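Community > Noticeboard > Paid participants wanted

Jobs Rooms for hire Courses Contact

Participants wanted for tabletop tasks, Treltamcombe

We are looking for up to 18 adults to do small household jobs by hand at a table. The work suits people who don't mind repetition. You will hang up and take down keyrings, cords, tags and other little things with a loop on them, then tidy them away and start again.

Sessions run for 2 hours, with a break in the middle, at our rooms in Esarside. You can book one session or several through May. Payment is $300 for a full set of sessions, paid by bank transfer.

You need to be 18 or over and comfortable using both hands. No experience is required. Please wear short sleeves or sleeves that roll up, and leave rings and bracelets at home. Street parking is free – the colour of the front door is dark green.

To apply, email Aurelio Segura at the Cantero office with your name and the times that suit you. Applications close April 21, 2021.

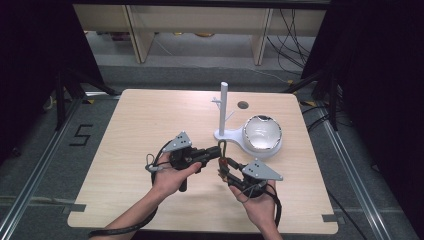 Comments

Mimov
Is it all hanging things up, or is there folding as well? My wrists are fine with hooks but not with a pile of towels.

Aurelio Segura
No folding in this round. Small items only.

Tess
Emailed this morning. Can I do two sessions on the same day?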